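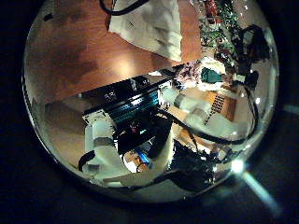 The table, with circuit boards at the right

Ivora Books, thriller list
Minutes of the editorial meeting, March 2020

Present: publisher, fiction editor, copy editor, rights, publicity
Apologies: cover designer

1. Minutes of the February meeting
Agreed, with one change. Item 4 said the list was "in good health." The copy editor asked what this was based on. No figures could be found, so the phrase comes out.

2. The Zorkusari Protocol
The fiction editor reported on the revised manuscript, now 252 pages. The author's cover letter says the pace has been "completely rebuilt." The meeting had doubts. The hero still does not leave the airport until chapter eight, and the double agent is still the only character who drinks tea, which two readers took as a clue and were right to.

Rights asked whether Zorkusari is meant to be a real republic. The author says it is "a composite." The copy editor pointed out that it has a coast in chapter three and none in chapter 11, and that the hero swims ashore in both. Author to be asked for a map, even a rough one.

There was a long discussion of the ending. Publicity likes the second explosion. The fiction editor thinks the first one already killed everybody who needed killing. No vote taken.

Action: fiction editor to send notes and ask for cuts to the airport chapters. Publication date not to be promised to anybody yet.

3. Homis series
The agent has offered three more Homis novels as a package. The pitch letter compares the series to "the very best of the genre" without saying which books those are. Sales of the second title were lower than the first, and the agent puts this down to the cover. The meeting noted that the agent chose the cover.

Publisher is willing to look at one more book, not three. Copy editor asked that Homis be given one age and keep it. At present he served in a war that ended before he was born.

Action: publisher to reply to the agent. Rights to check who holds audio on book one, as there seem to be two contracts. 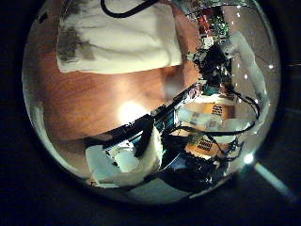
4. Reader reports on Ninh
We sent proofs of Ninh to 16 outside readers and have 8 reports back. Publicity described the response as "overwhelmingly positive." The fiction editor had read the reports and asked for it to be recorded that three of them stop at the kidnapping and one appears to be about a different book.

The remaining four are good. They like the border crossing and the sister, and they do not believe the hacking scenes. Neither does the copy editor, who has asked before why every password is guessed on the third try.

Action: publicity to chase the missing reports and to hold off on quotes for the jacket until they are in.

5. Jacket copy
Proposal to stop using "the clock is counting down" and "nothing is what it seems" for the rest of the year. Publicity objected that readers expect it. Asked for evidence, publicity will bring some. Carried over.

6. Any other business
The submissions inbox is nearly full again. Rights and the copy editor will split it between them.

Next meeting to be set by email.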